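Skarerik Storage Crate, orange

Home > Storage > Crates and tubs > Skarerik

In stock. Usually out the door by 18:00 if you order before lunch.

Open top plastic crate for bathroom bits, hair things, dog leads, whatever. Orange only for now. We did ask about the green, Erkia say not before May.

Quick facts
Rectangular, open top, no lid
Thick raised rim at the front, ridge below it
Ribs near the corners
Feet flare out slightly at the bottom
Wipe clean. Not dishwasher
Sold singly or as a set of 6

What it's for

Small stuff that ends up all over the bed. Scrunchies, make-up sponges, cloths, the odd sock. You tip it all in and carry it off. No dividers, no compartments, nothing to clip together. If you want dividers look at the Goodall trays, different page, they cost more and they don't fit inside this one (we tried).

Good on a shelf, under a bed, on top of a wardrobe if you can reach. Fine on the floor of a car. Not for outdoors all year round, the colour will go in strong sun.

Ribbon

Every crate in the gift set comes with a length of golden-yellow ribbon, shiny one side. Cut it up how you like. Short pieces looped over the rim look best, leave the tails long and trim after. Sticky tape holds it for a day or so, double sided is better. Evie Naylor in our packing room does hers with glue dots and they've lasted since last spring.

Don't tie it round the whole crate if you're posting it on. Slides off.
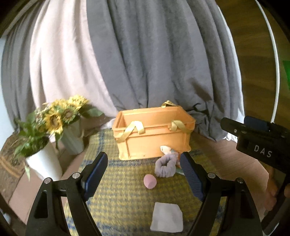
Stuart Ackroyd wrote to say he bought the set for his daughters and the rim is the best bit, you can hook your fingers under it with one hand and still open a door with the other, though he'd have liked a lid as the cat gets in. No lid planned, sorry Stuart. A folded tea towel on top does most of it.

The checked blanket is by Woven, sold seperately. Mustard and grey-green check with blue stripes. See Throws and blankets. Washes at 30, line dry, don't tumble it.

Cleaning

Warm water, washing up liquid, soft cloth. Make-up marks come off easier if you get to them the same day. Foundation is the worst. Neat washing up liquid on it, leave it while you make a tea, then wipe. No bleach and no scourers, they dull the surface and it won't come back.

Damp sponges: let them dry before they go in. Same for face cloths. The bottom is solid, so water just sits there.

Loading

Made for light things. Don't stand on it. Don't fill it with books and then ring us. Empty crates go inside each other well enough for storage but give them a twist to get them apart, pulling straight up is a pain when its cold.

What you get

Single: one crate, no ribbon.
Gift set: one crate, ribbon, gift tag.
Set of 6: six crates, no ribbon. Add ribbon at the basket page if you want it.

The scrunchie, sponge and other bits are not included in any of them.

Questions we get

Does it smell? A bit, out of the wrapping. Leave it by an open window overnight.

Can I write on it? Permanent marker works and is then permanent. Stick a label on instead, paper ones peel off cleaner than the vinyl.

Will it take curtain hooks and hems and all that? Yes, Kelly Entwistle keeps her whole sewing lot in two of them. Pins in a tin first please.

Is the set cheaper? Yes. Price shows in the basket.

Delivery and returns

Standard delivery on everything. Sets go in one box, singles in a bag with card round the rim. If a corner turns up cracked send a photo of it with your order number and we'll get another out, no need to post the broken one back.

Returns within 30 days, unused, ribbon uncut. Cut ribbon we can't take back, crate is still fine.

Trade orders: minimum 500, ask for Graham Hartley on the trade line. Mixed colours not availble until the green comes in.

Also bought with this: Woven check blanket, Goodall drawer tray, gift tags pack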